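How to Sort a Year of Household Paper in One Afternoon

Most homes have a pile. It starts on the counter, moves to a chair, then ends up in a bag in the closet when guests are coming. The method on this page clears that pile and sets up a simple way to keep it from growing back. You need a table, a pen, five large envelopes and some four hours. A shredder helps, but scissors will do.
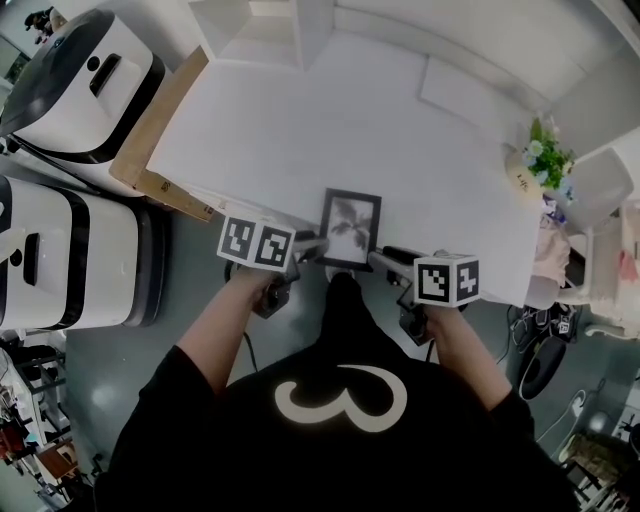 By Lizeth Taipe
Home Paperwork | Updated September

Before you start

Pick a time when you can leave the table covered until you finish. I start at 1 p.m. and stop at five. Gather all the paper in the house first, including the glove box, coat pockets and the drawer with the takeout menus. Don't read anything yet. If you stop to read each letter as you find it, you will still be standing in the hallway at three.

Last year my pile came to 641 sheets, which I know only because I scanned every one of them. I don't recommend that. I have opened maybe a dozen of those scans, and the rest could have gone straight in the shredder.

Step 1. Label the envelopes

Write one word on each: Act, Tax, Home, Health, Keep.

Act is for anything with a deadline or a bill still to pay. Tax is for wage forms, donation receipts and bank interest statements. Home covers the lease or mortgage, insurance, and manuals for things you still own. Health is for test results and statements from your insurer. Keep is for birth certificates, titles, diplomas and letters you would be sad to lose.

Resist adding a sixth envelope called Misc. It will fill up first, and you will be back here next year.

Step 2. Sort fast

Take one sheet from the top of the pile. Look at the sender and the date, then put it in an envelope or on the discard stack. Give each sheet five seconds. If you can't decide, put it at the bottom of the pile and let it come around again. The second time, you have to choose.

Open every sealed envelope and throw away the outer one unless the postmark matters. Flatten folded pages as you go. Pull staples only from papers you plan to scan.

Step 3. Deal with the discards

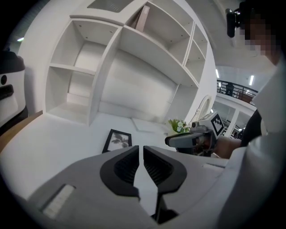 Old utility bills can usually go once the next one shows your payment, unless you deduct a home office. Pay stubs can go once you have checked them against the yearly form. Anything with an account number gets shredded or cut up, and the rest goes in recycling. Keep manuals out of this stack until you have checked that you no longer own the item, and put those you do own in Home. If your envelopes will live in a shelf unit with both large and small cubbies, use a large one for the envelopes and save a small one for stamps and pens. An upright box in a wide compartment also works well, and envelopes standing on edge are easier to pull out than envelopes lying in a heap.

Step 4. Empty the Act envelope

Do this the same day, even if you are tired. Pay what can be paid. Write the other deadlines on whatever calendar you look at most. When I first tried this I found a refund check for $172 from our old landlord in Ostitz – still good, but only by a couple of weeks.

Step 5. Write a one-page list

Put down where each envelope is kept and which accounts you have. Leave off passwords. Give a copy to one person you trust. My neighbor Yanti Ngui keeps mine and I keep hers.

Keeping it up

Open mail standing next to the recycling bin. Once a month, go through Act again. When tax season is over, move the Tax papers into a fresh envelope with the year on the front and start a new one. Three years is enough for most people's returns, but check the rules if you are self-employed or have sold a house.

Common questions

Should I scan everything? No. Scan the Keep papers and anything you would need while traveling. The paper originals still go in their envelope.

What about kids' artwork? It isn't paperwork. Give it a separate box and a separate afternoon.

What if two people share the pile? Sort your own names first, then do the shared papers together. Dayana Cárdenas wrote in to say she and her brother use different colored pens on the envelopes, and I have since started doing the same at home.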